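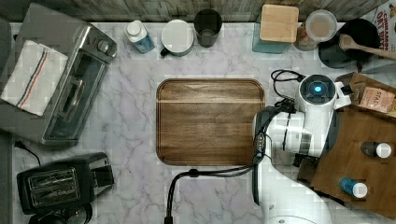
Prasert Somboon asked, before the first run had started, whether the arm would do the same thing if he put his own coffee mug down on the counter. He wanted to know if the layout had been learned by heart. Several other visitors raised versions of this question during the day, and we came to treat it as the main thing the audience wanted settled.

Figure 3. Countertop workspace used at the open day, seen from overhead, with the arm beside the serving tray.

5.2 Observations from the open day

The demonstration was held in the Chantharasri building in November, as part of the yearly open day. Over the day 280 visitors passed through the kitchen area in groups of up to eight. Each group watched one tray task and one cabinet task, and was then free to ask questions or to name the next object. The controller was the Gridell policy described in Section 3, with no changes made for the event.

We had planned to run a fixed script. After the second group we dropped it. Visitors lost interest when they knew what was coming, and they asked better questions when one of them had picked the object. This made the runs less uniform than those in Section 4, and we do not pool the two sets. Of the runs started during the open day, 37 were stopped by the operator. Most of the stops came when a visitor leaned over the counter, and the safety rule calls for a stop in that case whatever the arm is doing. We report them separately from task failures.
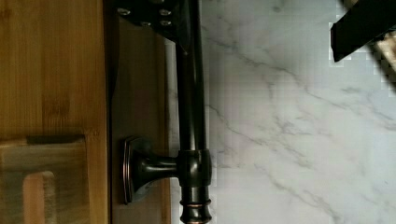
Cabinet tasks drew the longest discussions. Visitors tended to assume that a door is easy because it moves in only one way, while our own logs show that contact with the handle is where most of the time goes. Several of them changed their minds after looking at the wrist camera view, which we showed on a second monitor. At close range a bar handle can run the full height of the view, with one gripper finger lying across its upper part, and very little else tells the policy where along the bar it is. The bronze finish adds bright highlights along the rounded edges, and these shift as the wrist turns. The Jotard grasp module was trained on 1000 recorded handle approaches, few of them on dark metal, and we think this explains part of the hesitation that visitors noticed – the short pause before the fingers close.

Speed was the most common complaint. People compared the arm with a person doing the same job and found it slow. We had limited the joint speed for the event and said so at the start of each session, but the remark came up anyway. Groups that had been told about the Zoltine stop system in more detail complained less, though we did not plan this comparison and draw no firm result from it.

As to the question about the mug, we let visitors move or add objects between runs from the third group on. The arm replanned in each case. The added planning time was not logged on the day, and we return to it in Section 6.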